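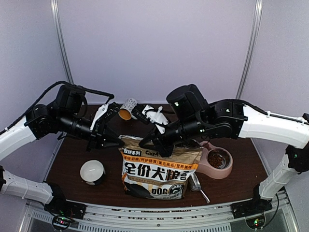

4.2 House rules for two-arm food handling

I'll admit I didn't want written rules at first. Kobina Nyarko and I had been running scooping and pouring tasks at Uronen for months, and we figured we both knew what a good demonstration was (we didn't!). When Lempi Keskinen went back through our 2,212 episodes, we disagreed on over 100 of them, mostly on whether a spill counts as a failure. So we sat down in February and wrote a list that fits on 2 pages.

The rule we argued about most covers bags. A soft bag slumps and folds, so one arm steadies the opening before the other goes near the food, and neither gripper lets go while a tool is inside. 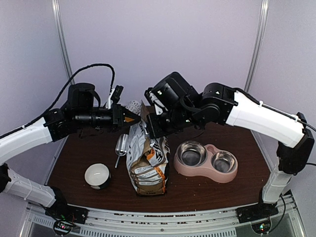 We also ask operators to log crumbs on the tabletop at the end of every episode, even just a few, and to leave the label alone until a second person has watched the recording. Figure 3 shows the setup these rules were written for. Jinlong Yao tried them on 28 fresh episodes and came back with a pile of complaints about the wording of rule four, which we've since rewritten.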